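Kleinschmidt erweitert Prüfangebot für Farbedelsteine um Einzelsteinberichte ab Rohsteinlos

Neue Dokumentation für Turmalin, Spinell und Granat aus der Lieferkette von Lillemov

Presseinformation, Januar

Das gemmologische Labor Kleinschmidt bietet Händlern und Schleifereien ab sofort Prüfberichte an, die den einzelnen geschliffenen Stein mit dem zugehörigen Rohsteinlos verknüpfen. Das Verfahren trägt den Namen Gravedo und wurde zunächst an Ware des Importeurs Lillemov erprobt.
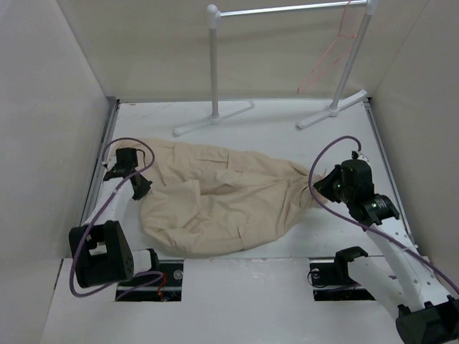
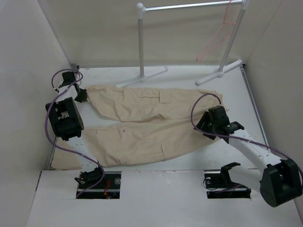 Erfasst werden Gewicht, Abmessungen, Lichtbrechung, Doppelbrechung, Dichte und Pleochroismus. Hinzu kommen Mikroaufnahmen der Einschlüsse vor und nach dem Schliff. Die Zuordnung zum Rohstein erfolgt über das Einschlussbild und das UV-Vis-Spektrum. Reicht das Einschlussbild nicht aus, etwa bei lupenreinem Material, wird der Bericht ohne Rohsteinverweis ausgestellt und entsprechend gekennzeichnet.

In der Erprobungsphase wurden 1.102 Steine aus 12 Losen untersucht. Die Gewichte lagen überwiegend im Bereich von Kalibrierware; größere Einzelstücke wurden gesondert geprüft. Der Anteil der Turmaline war am höchsten, gefolgt von Spinell. Granate der Pyrop-Almandin-Reihe wurden nur einbezogen, soweit mindestens ein charakteristischer Einschluss vorlag.

Angaben zur Behandlung sind Bestandteil jedes Berichts. Unterschieden wird zwischen unbehandelt, erhitzt, bestrahlt und rissgefüllt. Ist eine Behandlung mit den eingesetzten Methoden nicht nachweisbar -- bei Turmalin betrifft dies häufig das Erhitzen bei niedriger Temperatur --, lautet der Eintrag "nicht bestimmbar". Eine Wertangabe enthält der Bericht nicht.

Die Farbangabe erfolgt nach Farbton, Helligkeit und Sättigung unter genormtem Tageslicht. Handelsbezeichnungen werden auf Wunsch im Bemerkungsfeld aufgeführt, sofern die gemessenen Werte innerhalb der vom Labor festgelegten Grenzen liegen.

Die Bearbeitungszeit beträgt sechs Arbeitstage nach Eingang der Ware. Annahme ist werktags bis 15 Uhr, Sammelsendungen werden donnerstags ausgegeben. Pro Auftrag können bis zu 2.000 Steine angemeldet werden. Gefasste Steine sind ausgeschlossen, ebenso Cabochons mit undurchsichtiger Rückseite.

Als zweiter Anwender nimmt die Schleiferei Pellemora teil. Sie liefert zu jedem Los die Schleifprotokolle mit Pavillon- und Kronenwinkeln, die im Anhang des Berichts wiedergegeben werden. Eine Ausweitung auf Beryll und Topas ist vorgesehen. Der Zeitpunkt hängt vom Umfang der Vergleichssammlung ab -- für Topas liegen derzeit zu wenige Referenzspektren vor.

Musterberichte und die aktuelle Gebührenordnung sind bei der Auftragsannahme des Labors erhältlich.

Pressekontakt: Labor Kleinschmidt, Abteilung Dokumentation
Abdruck honorarfrei, Belegexemplar erbeten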